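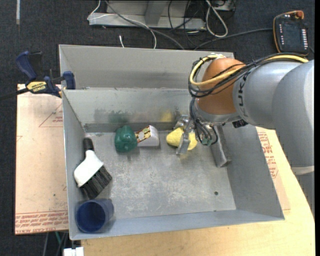
Sorting the Leftovers Bin: A Report on Small Household Items and Where They End Up

By Brunello Cattaneo
19 Jun 2019

Last updated: a week after first posting (typos fixed, comments opened)

1. Background

For the spring design course we had to pick a storage problem in a real building and work on it until the end of term. I chose the leftovers bin at Bincombe, the shared house where I live. Every shared house has something like it. When an item has no owner or no shelf, it goes in the bin, and it stays there until somebody needs it or somebody gets tired of looking at it.

The question I started with was simple: why do some things leave the bin quickly and others stay for months? I wanted to know if the container itself had anything to do with it, or if it was only a matter of what people put in.

2. The bin

We use a large gray sheet-metal bin that sits on a light wooden tabletop. The back is higher than the front, and the right side slopes outward. The floor of it is worn, with whitish scuffs and scratches over the middle. There is a small dark hole in the floor toward the right front corner. I asked the people who have lived in the house longest what the hole was for and got three different answers, so I have left that out.

Before the metal bin the house used a cardboard box, which I only know from what I was told. The box was deeper and narrower. People said they had to empty it to find anything.

3. Method

I kept a log for 45 days, starting in April. Each time I passed the bin I wrote down what had been added and what had gone. I also left a notebook on the table and asked the others to sign things in and out. Most of them did it for the first week. After that I relied on my own checks, one in the morning and one after dinner.

By the end the log had 113 entries. An entry is one item going in or coming out, so the same cup could appear many times. I sorted the entries into groups by what the item is used for: cleaning, kitchen, packages, and other. I first tried to sort by size, but almost everything was small enough to hold in one hand and the groups told me nothing.

4. What was in it

The mix on an ordinary day looks like the one at the top of this report. There is a hand brush with a black grip, a white plastic body and dark bristles, and a dark blue cup in the corner below it. Along the back there is a dark green lumpy thing, a small white package with a printed pattern on part of it, and something bright yellow with a rough surface. A long gray bar lies near the right wall.

The brush was the most used item in the log. It went out and came back nearly every day, and it usually ended up leaning on the left wall, even though nobody had agreed on a place for it. The cup moved less. It was taken out for coffee twice and came back both times without a note. The gray bar did not move by itself at all during the 45 days. It only shifted when somebody was reaching for something else.

5. Results

Cleaning items left the bin fastest and came back fastest. Kitchen items left and often did not return, which I count as a good result, as they had probably gone to a proper shelf. Packages stayed longest. People seemed unwilling to open a package that might belong to someone else, and equally unwilling to throw it away.

Position mattered more than I expected. Things near the front were taken more often than things along the back. On day 20 I swapped the front and back items without telling anyone. For the next 10 days the things I had moved forward were used more, with the brush as the exception. People looked for the brush wherever it was.

6. Changes I tried

I tested two changes. The first was a folded card divider down the middle, with cleaning on the left and everything else on the right. It lasted four days before it was flattened. The second was a dated sticker on each item that came in. Stickers worked on packages and on the cup but would not stay on rough surfaces. I used a roll of Porska labels the first time and masking tape after that. The tape was better.

My recommendation for the house is to hang the brush on a hook, keep the bin, and date the packages. Anything dated more than a month back gets asked about at the house meeting and then given away.

7. Limits

One house is a small sample, and the others knew I was keeping a log. I also use the bin myself, so some entries are mine. A second log in a different house would help, and two classmates have said they might try it in the fall.

Comments

Talebi: We have the same problem with packages. The tape idea is good. Did you write the date it arrived or the date you noticed it?

Brunello Cattaneo: The date I noticed it, which was the same day for most of them.

lullamura: Hook for the brush, yes. Ours has been in a drawer with the forks since I moved in.

reader3781: You should say how tall the divider was. I think a stiffer one would have lasted.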